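Sillora opens bookings for drinks station trials ahead of equipment purchases

BITIMBRIDGE, Sunday, May 15, 2022 - Sillora has opened bookings for its bench trial service, which lets cafe and bar operators test a robot arm on their own prep work before committing to a purchase.

Each trial covers a single table, one menu and the tableware the customer already owns. Sillora reports on reach, gripper choice and floor space, and supplies a costed equipment list.
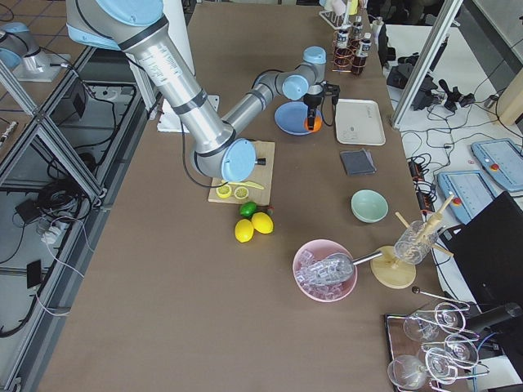
A gripper holding an orange fruit at the edge of a blue plate.

The service follows work begun in March with drinks operator Gunn, which is planning a new counter and wanted to know how much room to leave for fruit, boards and bottles.

"Buyers tend to budget for the arm and forget the table," said Calum Moffat, head of planning at Sillora. "Tray sizes, bowl heights and where the bottle rack goes all affect which gripper you need, and that changes the price."

Layouts are set out with whole fruit, cut slices and utensils on the same surface, so that customers can judge spacing with everyday items.
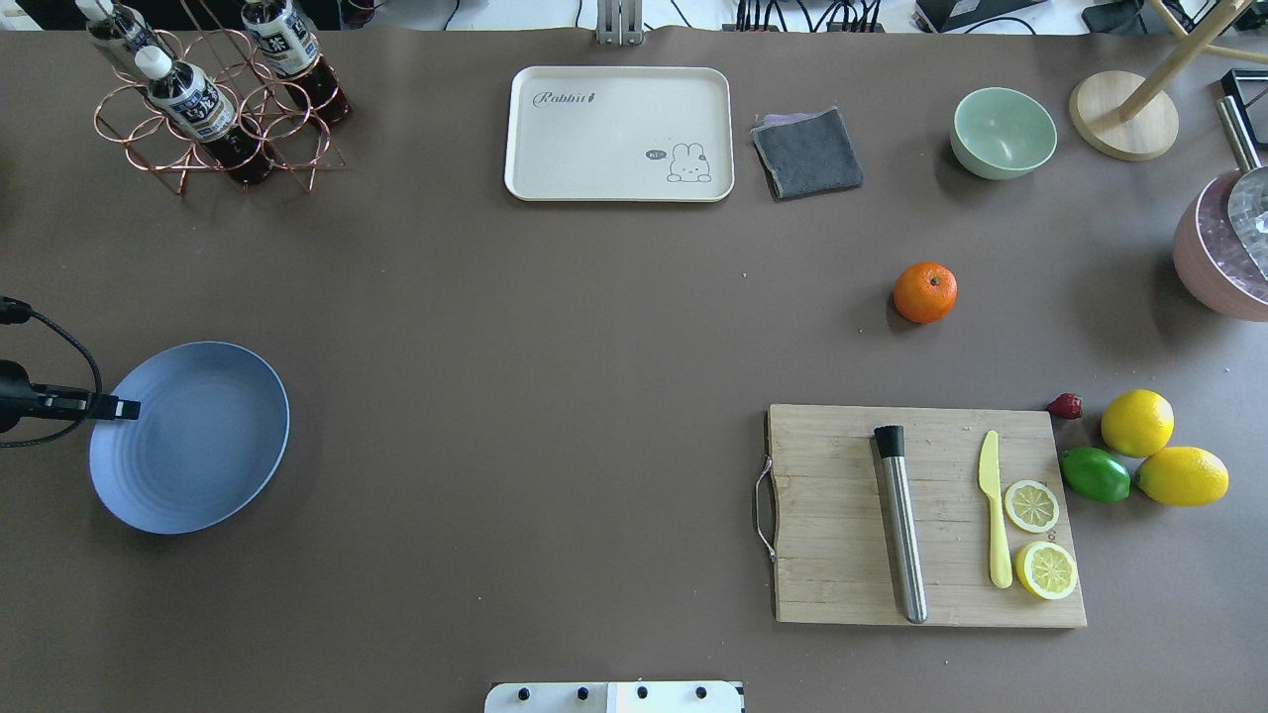 What the trial costs

A standard trial is priced at £565, with £500 credited against any order placed through Sillora. Extra menus are £93 each. Customers receive the Zavier planning sheet, which lists mounting, power and cleaning needs - it can be used with any supplier's quote.

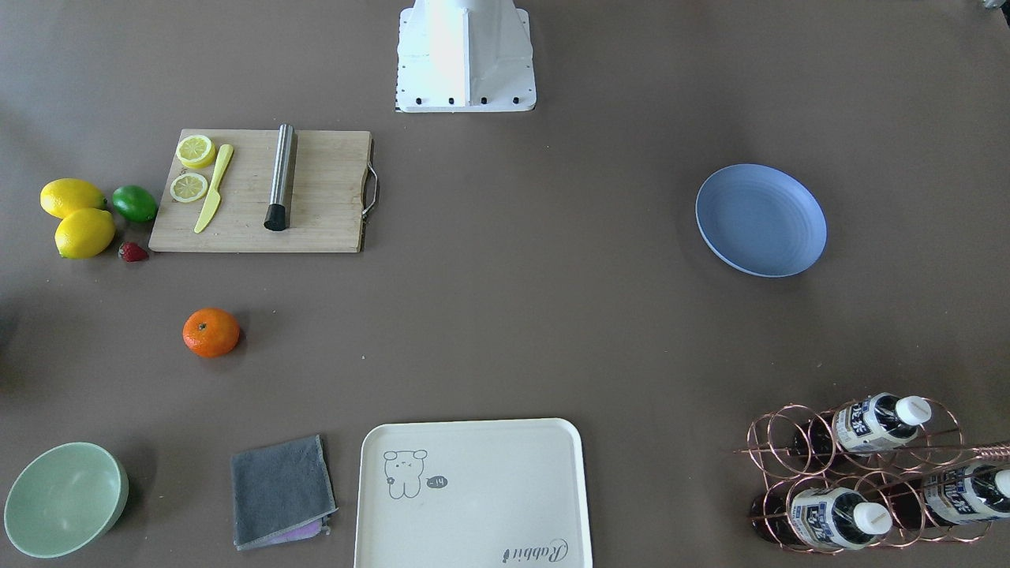

The arm's base is bolted to the table, with the cutting board and plate on either side.

Bookings can be made through the Sillora office in Bitimbridge.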